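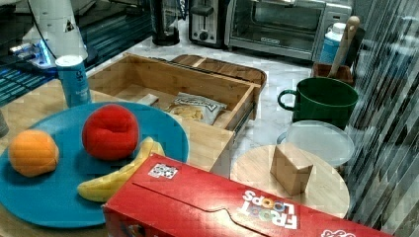
**Section 2: Countertop storage unit**

The unit under study is a light wooden drawer box on metal slides. Snack bags go in the drawer; the fruit plate, cereal and cans compete for whatever surface is left. Dirk Steinbach measured the usable top at nearly 2,000 square centimeters. Inside the drawer we got 694.

Layout B sets the plate and a can on top of the unit, with the cutting board in front.

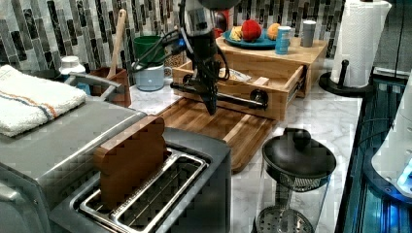

Layout A keeps the plate down on the work surface and scored lower for free prep area. Each layout was tried 16 times. Clearance in front of the handle was the main limit in both, and the Filla template does not allow for it. Revised dimensions are in Section 3.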